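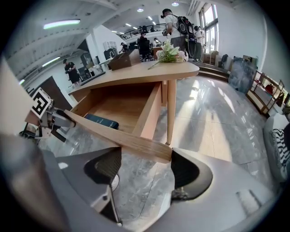
Home Tips > Furniture Care

When a wooden drawer does not want to move

By Bit-na Heo

In my apartment every drawer becomes difficult in the summer. The wood takes the water from the air, it grows a little, and then you must pull with two hands. In January the same drawer slides like nothing ever happened. For many years I only pulled harder, and one time the front panel came off in my hand. After that I started to learn how to do it properly.

First, take everything out and remove the drawer. Most simple desk drawers come out if you pull to the end and lift the front a little. If there is a plastic catch on the side, press it down. Do not force it.

Look at the sides and at the bottom edges. Where the wood is rubbing, it is usually shiny or darker than the rest. Mark these places with a pencil, because after you wipe the drawer they are hard to find again.

Clean the drawer and also the inside of the desk with a dry brush. Old dust mixed with old wax becomes like glue. I use a paintbrush from Favby which is too stiff for painting but very good for this work.

Now rub a plain white candle on the marked places, and on the wooden rails too. Press quite strongly. Put the drawer back, open and close it several times, then take it out and rub again. Two rounds are enough for most drawers. Please do not use cooking oil. It smells after a while and it stains paper.

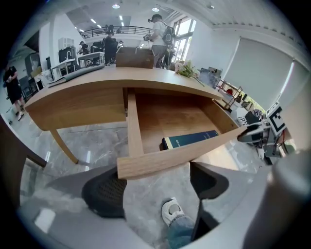
If the wax does not help, you can sand. Take fine paper, wrap it around a small block and go along the grain only, a few strokes, then try the drawer. I was too generous with my first one and now it shakes from left to right every time I look for a pen. Wax again after sanding, as the bare wood takes water more quickly.

For drawers with metal rails the candle is not the right thing. Wipe the rails with a cloth and check the screws first. On my Derkar cabinet one screw was sitting so high that the drawer hit it each time. I turned it in and the problem was finished.

About the smell: an old drawer that smells closed can be left out in a dry room with the bottom facing a window, but not in strong sun, or the thin bottom board may bend. A small open dish of baking soda inside the desk overnight also helps. Paper liner is nice, but cut it a little smaller than the bottom so it will not fold up at the back.

I repeat the wax at the end of spring, before the humid weeks come. The kitchen drawers need it more often than the desk.

Filed under: wood, drawers, small repairs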